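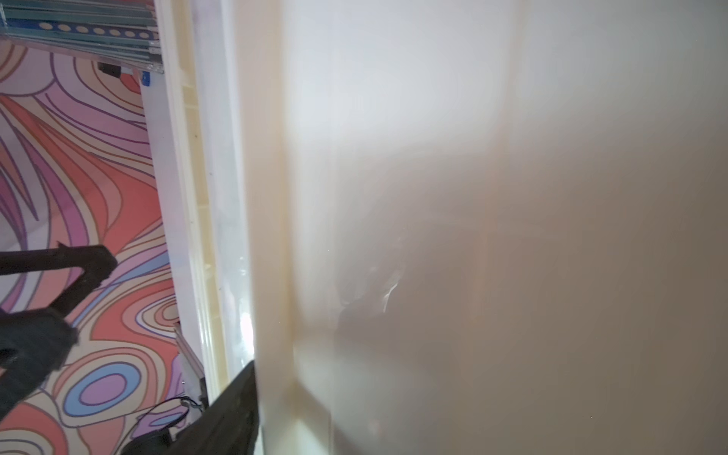
New rules for small robot cells from June

Danthorpe has published a new set of working rules for its table-top robot cells. The rules start in June and they are for everyone who uses the cells, also guests and students on short visits.

The text has 18 points and it replaces the old guide, which was 114 pages long and, according to many users, too heavy to read before a shift. "People signed it and put it away," says Sipho Engelbrecht, who led the writing. "I wanted a paper that you can read while you drink one coffee."

The most discussed point is about cells where two arms share one table. Before any program starts, the operator must write down which arm may enter the middle area first. If both arms need the same area, the second one waits in its rest position until the first has left. Speed is limited during the first run after every change of the objects on the table.
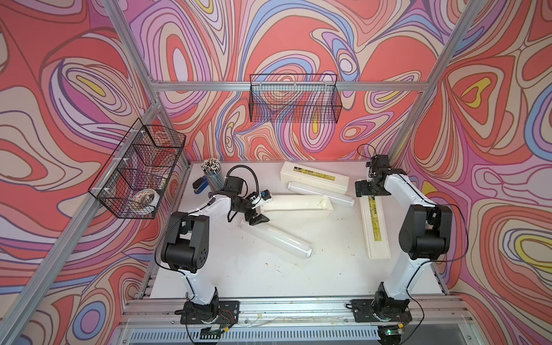
Other points are about order. Cables must be fixed so that they cannot catch on a moving joint. Mounting plates are checked by hand at the start of each shift, and the check is written in the log with a name and the time. Nobody may reach into a cell when the arms have power — this was already in the old guide, but now it stands on the first page.

The rules were tested at two sites, Arnura and Mertens. Together they made 1756 runs under the new text and sent back their comments. After this, the part about gripper fingers was written again, with a clear limit for wear and a duty to change both fingers at the same time.

A third site, Flodier, will join later in the year. Comments on the rules can be given to the shift leader, and Mr. Engelbrecht's group will read them before the next version.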